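Fastano Cell: Setup and Care Notes for the Simulated Tidy-Up Arm

README for the shared copy. Last full pass: March 6, 2019.

Welcome! If you've just been given access to Fastano, this is the file to read first. Fastano is our simulated cell: one grey arm, one multi-fingered gripper, a carpeted room, and a small set of household things for the arm to pick up and put away. It runs entirely on a desktop machine, so you can break it as often as you like (and you will, and it's fun).

These notes cover how the cell gets set up, what to check each week, and how to fix the faults that come back. The task scripts have their own README in the tasks folder.

What's in the folder

cell/ holds the room, the arm model and the gripper model.
props/ holds the objects, one subfolder each, with a mesh and a contact file.
tasks/ holds the pick and put-away scripts.
checks/ holds the short tests described further down.
logs/ is where every run writes. Clear it out now and then.

Getting it running

1. Copy the whole folder to a local disk. Network drives make the contact solver stutter.
2. Open cell/settings.txt and set your own output path. Leave everything else alone on the first run.
3. Start the cell with the start script. The arm should come up parked, fingers open.
4. Run checks/home. The arm moves out, comes back, and reports its joint error.
5. Run checks/grip with the soda can. If that passes, you're in business!

First start is slow while the carpet texture and the collision shapes get built. After that they're cached and it comes up much faster. If you change anything under cell/, delete the cache folder or you'll be looking at the old room and wondering why your edit did nothing. Rizwan lost an afternoon to this, and there is now a line in the start script that prints the cache date.

The gripper

This is the part everyone wants to play with, and rightly so. The fingers are jointed and close one after the other until each one meets resistance. Each finger has its own force limit, kept in cell/gripper_limits.txt. The can is our favorite test piece. It's a plain upright shape with a hard rim, and a bad limit shows up right away as a finger sinking into the shell or the whole can sliding down through the grasp.

When you judge a grasp, switch to the top camera and pause. Look at where each finger touches, and look at the top of the can. A can that leans has one finger pushing harder than the others, usually the upper one. 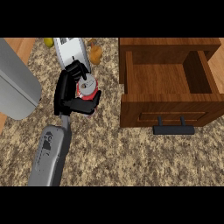 Top camera, can upright in the grasp, drawer open. The black bars are part of the view.

From that angle you can also judge how much carpet is left between the gripper and the drawer unit. The put-away path crosses that stretch, so keep it clear of props when you're testing a new limit file. Once the grasp is good you can scatter things wherever you want and let the planner earn its keep.

The drawer

The drawer slides on a single joint with a little friction added. Its handle is a long bar on two short posts, and both posts have their own collision shapes. Please don't merge them into one block to save time. Gareth tried it, and the fingers could no longer get in behind the bar.

If the drawer creeps shut on its own, the friction value has been reset to zero. It lives in cell/room.txt under drawer_slide. Set it to 2 and restart. If the drawer shakes at full travel, the end stop is too stiff; lower it a bit at a time until the shaking goes away.

Weekly care

Yes, a simulated arm needs looking after! Nothing wears out, but files drift, people leave edits behind, and a solver update can change how everything feels in the hand.

Run checks/home and compare with last week's log.
Run checks/grip for 33 cycles on the can. We accept up to 2 drops. More than that, stop and look at the limit file before anyone records data.
Open and close the drawer by script and watch one full stroke yourself.
Compare cell/ with the master copy and ask about any difference you don't recognize.
Check that the disk holding logs/ is less than 80 percent full.

The whole round fits into a coffee break. Write your initials in checks/weekly.txt when it's done.

Common faults

Fingers tremble while holding — The time step is too long for the contact stiffness. Halve the step in settings.txt. If you've also swapped in a new prop, check its mass first; a missing decimal point does exactly the same thing.

Gripper closes but the can stays behind — The contact file for the prop didn't load. Look for a warning near the top of the log. Most often the subfolder was renamed and the contact file wasn't.

Arm stops short of its target — Run checks/home again. If the error is all in one joint, that joint's offset has been edited. Copy the line back from the master.

Wrist spins the long way around — Known and annoying. The planner picks the wrong side when the arm starts low. Park the arm, then send the move again. Natalie has a proper fix on her branch and it looks really good so far.

Prop falls through the carpet — The floor collision shape is missing from the cache. Delete the cache and restart.

Changing things

Please do! Make a branch, change one file, run the weekly checks, and put the log next to your change so the rest of us can see what it did. Gripper limits go to Cyril Birkett, room and drawer to Gareth Pickering, planner questions to Natalie Kettle. New props go to Rizwan Dhanial, who likes to have the mesh and the mass in the same message.

Still open: a second drawer for the unit, softer contact for fruit, and a way to save a paused grasp and reload it. That last one is planned for September.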